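Mudgway Motor Forum > Events and Meets > Swap meet at Warov: is the early entry pass worth it?

Page 1 of 1

flatspot_gary2
Posted 26 Oct 2022

The Warov swap meet is back on for December and they have a new trick. For $73 you get an "early buyer" armband that lets you in before the general gate. Regular entry is $19. I have been going for years on the regular ticket and have always come home with something I didn't need, so the system works as far as I'm concerned.

But I'm after a specific thing this time, a decent set of window regulators for the wagon, and I keep picturing some guy with an armband walking off with them while I stand in line holding a coffee. Has anyone bought the early pass before? Clondlow did something like it and I never heard whether people liked it.

rustbeltrosie
Reply

I did the early pass at Clondlow. What you get is the privilege of watching vendors unload trucks. Half of them won't sell until the table is set up, and the other half want a price that reflects how badly you must want the part if you paid extra to be there in the dark.

I bought one thing, a heater box, and it was the wrong heater box.

slowlane88
Reply

Disagree with Rosie. Good stuff at these meets gets sold between vendors before the public sees any of it, and the armband is the only way to be in that crowd without renting a space. I got a complete gauge cluster that way, working clock and all. By the time the regular gate opened the same seller was down to hubcaps and a box of manuals for cars he'd never owned.

If you're only going to walk around and eat, sure, pay the nineteen.

rustbeltrosie
Reply

A working clock. In a car of that era. Now I know you're making it up.

slowlane88
Reply

It gains a little. I didn't say it was right.

tappetnoise
Reply

Nobody has mentioned the third option, which is to rent a vendor space. Last I checked a single space was $88, it comes with two armbands, and you get to park inside. Split that with a friend and you're each in early for less than the early pass costs. You do have to put something on the table, but the rules don't say it has to be good. I sold a bent tow bar my first year and was sorry to see it go.

Spaces tend to fill up well ahead, so don't sit on it.

flatspot_gary2
Reply

Now that is the kind of math I come here for. My garage could fill a vendor space without me noticing any difference in the garage. My wife would notice and might throw a party.
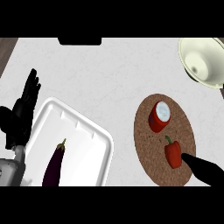 Do you need a seller's permit if you're only clearing out your own parts?

At Warov, a private seller with one space signs a form at the gate stating that the parts are their own, and that's the end of it. Dealers and anybody with more than one space have to show paperwork.

tappetnoise
Reply

What he said about the form. Bring a pen. There is one pen at that gate and it lives on a string that is too short for the clipboard.

wagon_or_nothing
Reply

I wouldn't buy regulators at a swap meet at all. You can't test them, and the ones that look clean have usually been wire brushed to hide the worn teeth. Flesus rebuilds them if you send in your old cores. It isn't cheap and it isn't quick, but mine have gone up and down without a fuss ever since, and I have stopped carrying a wooden wedge in the door pocket.

slowlane88
Reply

You can test them fine. Put your hand on the arm and work it through its travel. If it skips, put it back on the table. People have been buying used regulators since there were windows.

wagon_or_nothing
Reply

And people have been driving home from swap meets with the window stuck down in December since there were windows, too.

halfton_hal
Reply

Vendor here, been doing Warov a long time. A few things from the other side of the table.

Early pass people aren't charged more, at least not by me. The ones who get charged more are the ones who say "oh wow, finally" out loud when they pick up a part. Keep your face still.

Bring your old part, or a photo of it with a tape measure. I can't tell you how many folks ask if something fits "the older one."

Bring small bills. I'm not breaking a hundred for a dome light lens.

And on the regulators, I had a left rear and a right front in a bin last year and hauled both of them home again. They aren't as rare as you think. They're just heavy and ugly, so they end up under the table and people don't bend down.

flatspot_gary2
Reply

Hal, do you still have the right front? Asking with a completely still face.

halfton_hal
Reply

Part number ends in 2892 if memory serves. I'll dig it out and send you a message. Price depends on the face.

rustbeltrosie
Reply

So the answer to "is the early pass worth it" is to post on the forum for free. I'd like my Clondlow money back. Also, I have a heater box for sale if anyone needs the wrong one.

tappetnoise
Reply

What's it off of?

rustbeltrosie
Reply

The older one.

flatspot_gary2
Reply

Update for anyone searching this later. Hal's regulator is the right one and we've settled on a price. I still need the left front, so I've gone ahead and booked a vendor space with my brother-in-law. We'll have two carburetors, a trunk lid, and a bench seat he swears is from a coupe. If you have a left front, come find us and feel free to say "oh wow, finally" about the bench seat.

slowlane88
Reply

I'll be there with the armband. Don't sell the trunk lid before I see it.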